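Notebook, soap drying trial, second batch

The olive oil bars from Botard moulds are still too soft at the corners. I cut them on Tuesday and put them on the rack by the north wall. Jummai Dauda thinks the lye water was too much, and I think she is right, but I want to see one more weighing before we change the recipe.

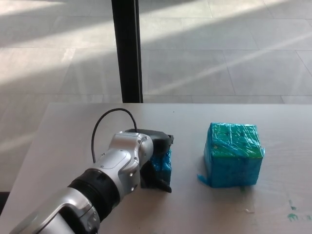 Grallgate, August 9, 2024

Bar 6 weighs 573 g this morning. The long bar from the Shirazi oil has white powder on the top, only ash, I scraped it with the back of a knife. Smell is good. The laurel is weaker than in the first batch, so maybe I added it when the paste was too hot. Please do not move the rack to the window again!

Jamel oil: 3000 g left in the drum, enough for one more batch of the small size.

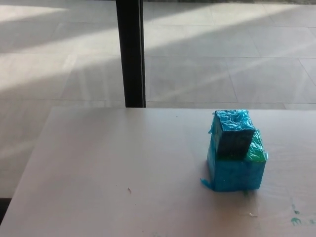
If the next weighing shows the same number two times, I will call the bars dry and we can stamp them. The old brass stamp leaves a double line on the left side, to be filed. Jummai asks for less water and slower mixing, I have written both on the recipe card. The bars for November must be cut thinner.

To buy: gloves, pH strips, baking paper.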